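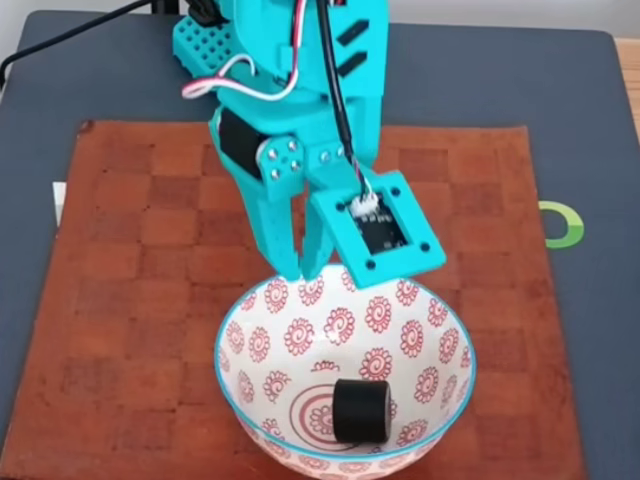 The Vetov tabletop arm kit is now available to members on a four-week loan, and orders for the full kit open in August. It comes as a set of printed plastic parts, the servos, a controller board and the wiring. Armindo Aguiar built the first one over two evenings and has been using it for pick-and-place practice with small items in a bowl. The black cylinder in the flowered bowl is his usual test piece. It lies on its side at the bottom, so the two fingers have to come down over the rim and close on a round surface. The circuit board sits in a square plate beside the gripper, with the connector exposed, and you can get at the wires without taking the arm apart.

The printed parts go together with screws, and there are 108 in the bag, including spares. Ottilie Lehner suggests sorting them by length before you start. The manual is clear up to step 9, where the drawing of the wrist joint is printed upside down. Berchtold, who sell the kit, have a corrected page and will mail it on request.

Cable routing is the weak point. The manual gives it one paragraph. Leave more slack at the wrist than it says and run the arm slowly through its full travel before tying anything down.

Loans are picked up from the Suststead workshop after 4 p.m. There are 13 names on the list already. Replacement servos can be ordered through Sutora, and they fit without changes.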